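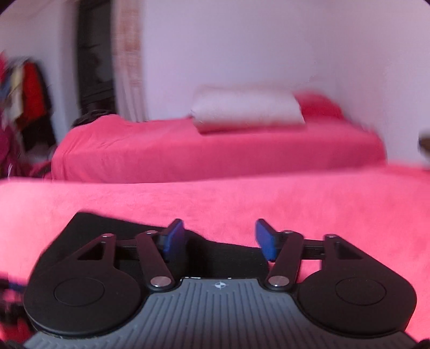
Blue and gray, together again.

So we have finally painted the back bedroom, and I have opinions now. I used to be a person who thought white was white! Then I stood in the paint aisle at Beddoe for most of a morning, holding strips of card up to the window, and came home with 18 sample pots and a headache.

The room faces north and gets a thin sort of light until lunchtime. It had been the same tired peach for the 13 years we've lived in Wusow (it was peach when we bought the place, and I always meant to do something about it). I wanted gray. Everybody I talked to said gray would be gloomy in there, and I half believed them, so I painted big squares of every sample right on the wall and left them up for weeks. My sister came to stay in April and had to sleep in what looked like a patchwork quilt.

What I learned from the squares is that you have to look at them at night. The one I loved at breakfast went purple under the lamp, and the one I'd nearly thrown out turned soft and warm, like a pebble. It's called Jorula, which tells you nothing at all about the color, and it took two coats on three walls and three on the one by the closet where the peach kept grinning through.

The blue was my husband's idea. I'd have left everything plain, but he wanted the inside of the window frame done in something bright and wouldn't let it go, so I gave in and let him do it himself with the little angled brush. He got it on the glass, he got it on his elbow, and it looks wonderful. Every time I walk past the door I stop and look in.

If you're about to do the same, buy the good tape. I went cheap and spent an evening scraping the baseboard with my thumbnail. Also move the bed out completely, don't just shove it to the middle and work around it like we did, my back is still complaining.

Next up is the hallway, which has the awful textured stuff on the ceiling. I've been looking at a dark green from Zuvonness but it costs a fortune and I'd need a lot of it, so if anyone has used it on a ceiling please leave me a comment and tell me how many coats you needed.

Contact me | © 2022 All words my own | Back to top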